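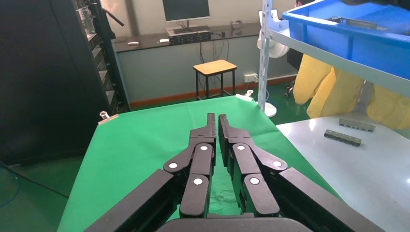 ## Slide 2 — Why we moved the walking tour

Good morning again. I will speak slowly, please stop me if something is not clear.

- Old route started at the Skulach mill. Visitors liked the mill, but the path after it was steep and many turned back.
- New route starts at the Michalík bakery, 9 stops in total. It opens at 8:30, so people can buy bread before they walk.
- (Ask the room: who has walked it already?)

## Slide 3 — The numbers

- Spring: 335 tickets. Summer: 343. I expected a bigger difference between the two, and I was a little disappointed.
- Whole year, with school groups: 609 sold through the Geravard office. The Jarno desk counts separately, so do not add them here.

## Slide 4 — Signs

Show the old sign first, then wait a moment.

- Letters were too small, and the arrow at the chapel pointed to the parking lot.
- New signs are in three languages — we still need someone to check the German.
- If they ask about cost: the town paid for the posts, we paid for the printing.

## Slide 5 — October

- Shorter route in October, without the river stop.
- Last group leaves at 3:00 p.m.
- Leave five minutes for questions. Handouts are by the door.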